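Section 3. Setting up an outdoor run for the blur-tolerance method

Last revised 21 Mar 2026

If you've come straight from Section 2, your rover is charged, the base station can hear it, and you've got the Dralgate software open on a laptop. Good. Now we take it outside and let it go fast enough to ruin its own pictures. Almost everything we learned about the method came from runs like these, so I'd ask you not to skip ahead to the training section, tempting as it is!

Quick recap for anyone who opened the manual in the middle. Dralgate estimates how the robot is turning and moving from a single camera, and it's meant to keep working when the picture smears. Most pipelines throw smeared pictures away. We keep them and read the smear itself as a motion cue - streaks to the side say a lot about yaw, and a soft foreground says something (less than I'd like) about forward speed.

3.1 Picking a place

1. Find a large, flat, open surface. A running track is my favorite. A quiet parking lot will do.

2. Check that there's something on the horizon in most directions. Trees, a stand, a building, whatever you've got. The estimator leans hard on that far band between ground and sky.

3. Get permission in writing and bring it with you. I keep mine taped inside the lid of the laptop case.

4. Walk the route before you drive it. Pick up twigs, bottle caps and anything else that could jam a wheel.

Note: Gray weather is fine, and I've come to like it. With low sun you get long shadows and blown-out patches, and then you're debugging exposure when you wanted to be debugging motion.

3.2 Camera settings

1. Open the Fanlow panel and switch auto exposure off.

2. Set the shutter to manual and start at 40 milliseconds. Yes, that's slow. We want the smear.

3. Lock the focus at the far end and leave it alone for the whole session.

4. Turn off every kind of stabilization, including the one hiding under "Advanced." Rasmus Žukauskas lost a full afternoon of data to that checkbox in January and has asked me to put it in capitals. I'm meeting him halfway: Turn It Off.

5. Save the settings under a new name so the old ones don't get overwritten.

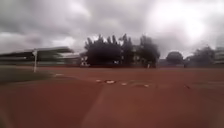 A plain foreground bothers people the first time they see their own recordings, and they start fiddling with the contrast. Please don't. The weighting map in Dralgate already plays down big areas of even color, and if you sharpen the input you'll feed it edges that came out of the filter. Painted marks on the ground are a nice bonus when they show up, but the method doesn't need them.

3.3 Recording

1. Put the rover down, point it at open ground, and let it sit still until the gyro light goes steady.

2. Press Record on the laptop first, then start the rover. The other order works too, but you lose the still stretch at the beginning and the bias estimate gets worse.

3. Drive one straight pass at walking speed.

4. Drive one pass with gentle turns.

5. Drive one pass with sharp turns, as quick as you can manage safely.

6. Stop, wait for the light again, then press Stop.

Caution: Keep the remote stop in your hand during step 5. Not in your pocket, not on the laptop lid. A person should stand at the far end too, and both of you should know who calls the stop.

Caution: Don't run on a track while anybody is using it, even if they wave you on.

3.4 Checking what you got

Open the session in the viewer and look at the residual plot. Our reference session has 610 pictures, and 229 of them would have been rejected by the sharpness test we used before. With those put back in, the heading drift on the sharp-turn pass came down a lot. The straight pass hardly changed, and I wouldn't expect yours to either.

If the plot has tall spikes, check these in order:

1. Clock sync between the camera and the gyro. It's nearly always this.

2. A loose camera mount. Wiggle it.

3. The shutter value, in case auto exposure crept back on after a restart.

Note: Rimantas Lūse is rewriting the sync tool, so your menu may say "Align" where mine says "Match clocks." Same button.

Once the spikes are gone, copy the session folder to your training machine, keep the original untouched, and go on to Section 4.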